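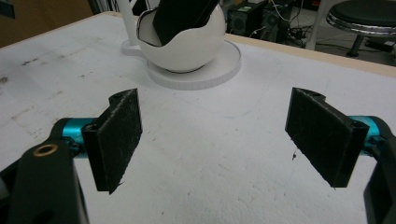
Two black finger pads above a white tabletop.

Jun 1, 2022

The Staseck Adult Baseball League will go to a 20-game schedule in July, up from the usual slate, and the board says no team will play more than 2 doubleheaders. I'd like to see the calendar first. We heard the same promise last summer, and Plistby ended up with 4 of them, two in the worst heat of the year.

The money is fuzzy too. Player fees go to $247, which is supposed to cover umpires, balls and lights at Sabbagh Field. The lights were supposed to be covered last year. Teams still passed the hat for the late games.
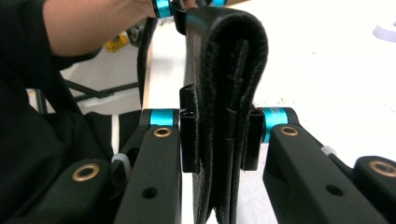 Folded black leather strap, held between the fingertip pads.

Then there is the new playoff format. Prornico finished well under .500 and would have made the field under these rules, so I'm not sure what the extra games are meant to settle. Managers can send comments to the league office before the schedule is posted.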